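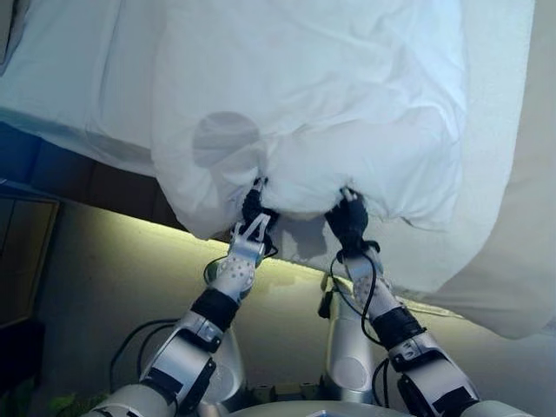 Both grippers on the lower edge of the duvet, a hand's width or so apart.

Bed-Making with the Soylu Two-Arm Unit: Setup and Bedding Tips

Fumeck offers the Soylu on a monthly plan in Drarcombe and Erkthorpe. The plan covers delivery, a first visit to teach the unit the room, and software updates. Bedding, electricity and moving the unit between floors are left to the customer. The tips below apply to the bed-making routine only. Laundry folding has its own page.

Clear the side of the bed first

The unit works from one long side of the bed and needs 1000 mm of free floor there, measured from the bed base and not from the overhang of the duvet. Rugs with a fringe should be rolled up. Shoes, chargers and floor lamps go elsewhere. A nightstand can stay if it was in place when the room was taught. If it has been moved since then, run the room scan again before starting.

Houseplants should be pulled back far enough that the elbows do not pass over the leaves. The elbows swing wider than the grippers do, and most knocked-over pots come from the elbow.

Choosing a duvet

Thick, soft duvets are easier than thin ones. The fingers close on a tuft of fabric, and a filled edge gives them something to hold. A flat blanket or a tightly woven bedspread tends to slide out on the first pull. Quilts with buttons along the hem should be turned so the buttons are at the foot.

Shake the filling away from the head end before you start the routine. The unit does not correct lumps. It will lay a lumpy duvet straight and report the job finished.

White on white

A white duvet over a white sheet is the hardest pairing for edge finding. Two things help. The first is to leave part of the duvet hanging over the side, so that its lower edge falls in front of the bed base. A dark base gives good contrast. The second is light from low down. A strip under the bed frame is enough, set to a steady level. Strips that change color or dim on a timer should be switched to manual while the unit is working.

Direct sun across the bed causes more trouble than a dim room – a hard shadow on the cloth may be taken for a crease, and the unit will try to smooth it.

Sheets

Fitted sheets should be on and pulled tight before the routine begins. The Soylu can tug a corner flat but cannot lift the mattress, and corner work is not included in the plan. Small wrinkles in the sheet are ignored.

Gripper care

Wipe the finger coverings with a damp cloth once a week and let them dry in the open air. Do not use fabric softener sprays near them, as the residue reduces grip. Check for lint where the fingers meet the palm. Tweezers work better than a brush. Replacement coverings come in packs of 4 from Fumeck.

Check that the cables hang with some slack at the wrist. If one has caught on a joint, stop the unit with the hand switch before freeing it.

What it does well and where it falls short

On a double bed in our test room the result was even along the near side and acceptable on the far side, where the hem usually needed a short pull by hand. Pillows were placed flat but not squared. A person makes the same bed faster. The plan makes sense for anyone who has difficulty bending or reaching, and less sense for a household that only wants to save time.

Compiled by Ebise Bogale. Test room notes by Vlastimil Šindelář.
Updated March 18, 2019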